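Nekero 요철 손질천 (연두빛 도는 밝은 초록, 2장 1세트)

제조: Jetutex
판매: Goveck
최종 수정: 2018-10-02

Nekero 손질천은 옷과 침구, 방 안의 소지품을 닦고 털어 내는 데 쓰는 마른걸레 겸 물걸레입니다. 주방용 행주로 나온 제품이 아니며, 처음부터 침실과 옷방에서 쓰는 것을 기준으로 크기와 두께를 정했습니다. 한 변이 21 cm인 정사각형이라 접지 않아도 한 손에 들어오고, 반으로 접으면 서랍 모서리나 침대 헤드 윗면처럼 폭이 좁은 곳에 맞습니다.

표면에는 잔 요철이 촘촘하게 있습니다. 매끈한 천은 먼지를 밀고 지나가는 경우가 많은데, 요철이 있으면 골 사이에 먼지가 걸립니다. 앞뒤 조직이 같으므로 한 면이 더러워지면 뒤집어서 계속 쓰면 됩니다.

제품 사양

품명: Nekero 요철 손질천
크기: 21 × 21 cm
중량: 300 g/m²
색상: 밝은 초록 단색
구성: 2장
소재: 폴리에스터, 폴리아미드 혼방
가장자리: 같은 색 실로 오버로크 처리
포장: 종이 띠지
보관 창고: Ichikawa

크기는 펼쳐 놓고 잰 값입니다. 첫 세탁 후 조금 줄어들 수 있습니다. 색은 한 가지만 만듭니다. 옷이나 이불 위에 두었을 때 바로 찾을 수 있는 색으로 골랐고, 회색과 남색은 시험 생산만 하고 출시하지 않았습니다.

짙은 색 니트에 쓸 때

양말이나 골지 단이 달린 니트는 잔 보풀이 생기기 쉽고, 색이 짙을수록 밝은 먼지가 눈에 띕니다. 남색 바탕에 흰 줄이 들어간 단은 줄 부분보다 바탕 쪽을 먼저 살펴보십시오. 흰 줄 위의 먼지는 잘 안 보여도 남색 위에서는 점처럼 드러납니다.

마른 천으로 결을 따라 한 방향으로 쓸어 줍니다. 단은 살짝 당겨서 골을 벌린 다음 골 방향으로 닦습니다. 왕복으로 문지르면 섬유가 일어나 보풀이 더 생기므로 피하십시오. 이미 뭉친 보풀은 손질천으로 떨어지지 않습니다. 보풀 제거기나 가위로 먼저 정리한 뒤 남은 부스러기를 닦는 용도로 쓰십시오.
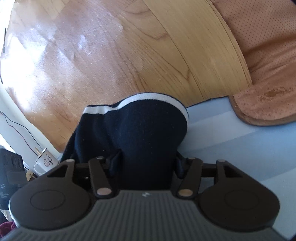
마룻바닥과 나무 가구에 쓸 때

옷을 손질하고 나면 바닥에 먼지가 떨어집니다. 밝은 색 원목 마루는 긴 섬유 먼지가 이음매에 모이기 쉬운데, 마른 천을 반으로 접어 나뭇결 방향으로 밀면 대부분 정리됩니다. 바닥 전체를 닦기에는 작은 제품입니다. 넓은 면적에는 밀대를 쓰고, 손질천은 이음매와 걸레받이 주변에만 쓰는 편이 좋습니다.

침대 헤드와 협탁은 마른 천으로 먼저 닦고, 얼룩이 있을 때만 물을 묻혀 꼭 짠 천으로 닦습니다. 물기가 남으면 마른 쪽 천으로 바로 훔쳐 내십시오. 오일이나 왁스로 마감한 가구는 보이지 않는 곳에 먼저 시험해 보시기 바랍니다. 왁스가 묻은 천은 다른 용도로 돌려쓰지 마십시오.

침대 위 물건에 쓸 때

침대 위나 머리맡에는 휴대전화, 컵, 안경 같은 물건이 모입니다. 휴대전화 화면은 마른 천으로만 닦습니다. 케이스와 본체 사이의 먼지는 케이스를 벗긴 다음 천 모서리를 손가락 끝에 감아 닦아 냅니다. 화면 보호 필름이 들떠 있으면 가장자리가 요철에 걸릴 수 있으니 그 부분은 피해 주십시오.

법랑 머그는 바깥면과 테두리를 닦을 수 있습니다. 법랑이 깨져 속의 금속이 드러난 곳은 천의 올이 걸리므로 문지르지 마십시오. 컵 안쪽이나 입이 닿는 곳은 별도의 행주를 쓰시기 바랍니다. 인쇄된 무늬가 있는 컵은 젖은 천으로 가볍게 닦고 세게 문지르지 않습니다.

줄무늬 시트처럼 옅은 색 침구 위에 젖은 천을 오래 올려두지 마십시오. 첫 세탁 전에는 초록색이 옮을 수 있습니다.

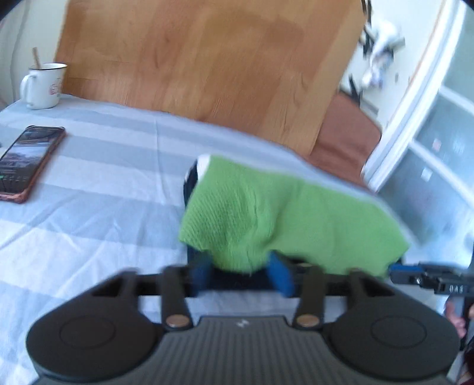

Goveck 생활용품부 침실·의류관리팀

아래 세탁 방법과 교환 기준은 저희 팀에서 관리합니다. 제품에 붙은 띠지의 내용과 다르면 이 페이지를 기준으로 해 주십시오.

세탁과 건조

첫 사용 전에 단독으로 한 번 빨아 주십시오. 밝은 초록은 첫 세탁에서 물이 조금 빠집니다. 두 번째부터는 비슷한 색 빨래와 함께 돌려도 됩니다.

물 온도는 미지근한 정도로 하고 중성세제를 씁니다. 섬유유연제는 넣지 마십시오. 요철 사이에 막이 생겨 먼지가 덜 걸립니다. 염소계 표백제도 쓸 수 없습니다. 수건이나 니트처럼 먼지가 많이 나오는 빨래와 함께 넣으면 그 먼지가 천에 붙으니 세탁망에 따로 넣으십시오.

건조는 그늘에 널어 말리는 것을 권합니다. 건조기를 쓴다면 저온으로 돌립니다. 다림질은 하지 않습니다. 요철이 눌리면 원래대로 돌아오지 않습니다.

보관

완전히 말린 뒤 접거나 말아서 보관합니다. 젖은 상태로 서랍에 넣으면 냄새가 납니다. 두 장을 마른 용도와 젖은 용도로 나누어 쓰는 경우 한 장의 모서리에 실로 표시를 해 두면 구별하기 쉽습니다. 제품에는 걸이용 고리가 없습니다. 고리는 옷에 쓸 때 단추와 올에 걸린다는 의견이 많아 6월 생산분부터 뺐습니다. 그 이전 생산분에는 한쪽 모서리에 짧은 고리가 달려 있으며 원단과 크기는 같습니다.

쓰지 말아야 할 곳

광택 피아노 도장, 코팅 렌즈, 실크와 새틴 원단에는 쓰지 마십시오. 뜨거운 컵이나 냄비를 잡는 용도로도 쓸 수 없습니다. 내열 제품이 아닙니다.

교체 시기

요철이 눌려 표면이 평평해졌거나, 세탁 후에도 뻣뻣하면 교체할 때입니다. 가장자리 실이 풀린 천은 옷의 올을 당길 수 있으니 풀린 실을 잘라낸 뒤 바닥용으로만 쓰십시오.

주문과 교환

낱장 판매는 하지 않습니다. 10세트 이상은 상자 단위로 Ichikawa 창고에서 바로 출고되며, 그 이하는 다른 Goveck 상품과 합포장할 수 있습니다. 종이 띠지를 뜯지 않은 제품은 교환이 됩니다. 세탁한 제품은 봉제 불량인 경우에만 교환하며, 첫 세탁에서 색이 빠진 것은 불량으로 보지 않습니다. 문의하실 때는 띠지 뒷면의 생산 번호를 함께 적어 주십시오.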